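La corbeille à fruits tressée de chez Warnier, mon avis après quelques mois

Je l'ai achetée en avril sur le conseil de Dima Abu Hammour, qui en avait une chez elle et m'en parlait à chaque visite (elle avait raison, je l'admets). Quel plaisir, cet objet ! Le tressage est épais, bien serré, avec une belle teinte miel qui réchauffe tout de suite un plan de travail un peu froid. Le bord tourné en cordon est ce que je préfère, on a envie de passer la main dessus.
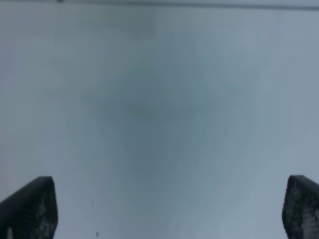
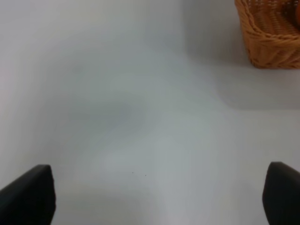
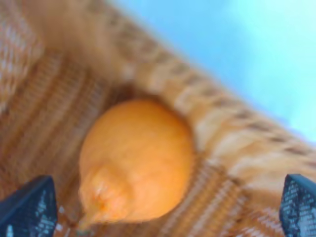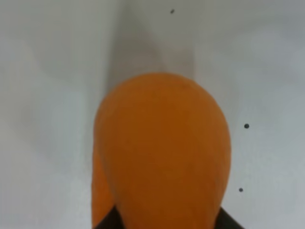 Côté contenance, deux kilos d'agrumes y tiennent sans problème. Je la déplace tous les jours entre la table et l'évier, et rien n'a bougé, ni brin cassé ni bord qui s'affaisse. Pour le nettoyage, un pinceau sec suffit pour les miettes, puis un chiffon à peine humide.

Mes réserves ? Les raisins trop mûrs tachent le fond, alors je glisse un torchon dessous. Et j'aurais bien aimé des poignées ! Burgi Stöckli a pris le modèle Fesgate, qui en a, mais je trouve la forme moins jolie. Je vais sûrement en racheter une pour le pain.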